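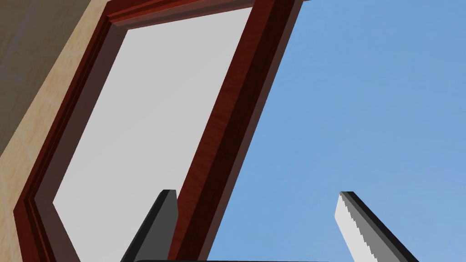
Wrist camera view from the simulated cell, gripper open, with the window frame to the left.

Selma Georgiou looks after one robot cell and its simulated copy at Angelovski, a firm that fits and refits timber windows. The cell handles finished frames between the paint line and the packing bench. She has run it for three years, and the simulated copy for a little over one. We spoke at her desk in Punetstead, where the simulation runs on one screen and the cell's maintenance log stays open on the other.

The copy was built by Kastriot Dumitrescu, who has since moved to the controls side. It contains the arm, the two-finger gripper, the wrist camera and a set of window frames placed in a wall. The wall and sky came with the software. "They do no harm," Georgiou says. "The wood matters, because the camera has to find the edge of the rail against whatever is behind it. If it can find a dark red rail next to plain blue and also next to a grey pane, I am fairly happy with the edge settings."

Most of her work on the copy concerns the wrist camera and where it sits in relation to the fingers. On the real arm the camera is held by a bracket with two screws and a locating pin. After the bracket has been off, the simulated camera has to be given the same offset as the real one, or a grasp planned in one will miss in the other.

"The first check is the fingers," she says. "Both should come into view from the bottom edge. I open the gripper fully with nothing in it and compare the position of each fingertip with the saved values. You want a clear gap and two tips. If one tip has moved and the other hasn't, it is a finger problem. If both have moved the same way, it is the bracket."

The fingers are opened to 100 millimetres for this check. She then closes them in steps and records the tip positions at each one. The full routine takes 126 readings, most of them collected by a script written by Raimo Jääskeläinen. Georgiou does the first and last by hand and does not intend to stop.

The second check uses a frame. The arm is sent to a stored pose with the wrist rolled well over, so that the long sides of the window run at a slant across the view. Asked why she does not use a square-on pose, Georgiou opened an old log entry in which she had done so for a whole month and passed a camera that was rotated in its mount.

"Square-on hides roll error if the frame is also slightly out," she says. "With a steep tilt the long sides and the top rail go off in different directions, and the corner has to land in the right place as well. I look at the mitre first. The lines of the moulding change direction there, and it is a good sharp thing to measure to."

The simulated picture is not perfect. The boundary between light and shade on a finger can come out as small steps, like the edge of a saw. Eleni Hoxha, who shares the cell on the late shift, reported this as a fault when she first saw it, and spent part of an evening going through the finger model. The shape was correct. Georgiou puts the steps down to the shadow resolution, which is set low to keep the run time reasonable.

"We raised it once and the nightly run went past six in the morning," she says. "I put it back. The edge finder works on the frame, and the shading on the finger does not come into it. I did add a note to the log so the next person would not take the model apart."

The pane is similarly plain. It is a flat grey surface without reflections, where real glass gives the camera a good deal of trouble. For that reason she does not use the copy to judge anything about glass. Frames with glazing are tested only on the real arm, at low speed, with the blind down over the bay door.

Routine care of the cell itself is simple. The finger pads are Sornidard parts and are changed at 300 hours, or sooner if the surface has gone shiny. The slides are wiped and greased at the same time. The camera lens is cleaned at the start of each shift with a dry cloth - no spray, after an incident in August when the residue left a soft patch across the lower part of the view. The bracket screws carry a paint mark, and a broken mark means the whole finger check is done again.

The most recent repair was to the gripper cable, which had worn where it passes the wrist. Sibusiso Hendricks from the Daven site came over to reroute it. The log records it as job 649, with the bracket off for an hour and the offset changed by less than a millimetre afterwards.

"Less than a millimetre still gets entered," Georgiou says. "I updated the copy before lunch and ran both checks again in the afternoon."

Her next job is to add a second frame profile to the simulation, with a deeper recess between the moulding and the pane. The current fingers may touch the inner face when they close on it. She wants to see that on the screen before she orders a narrower pair.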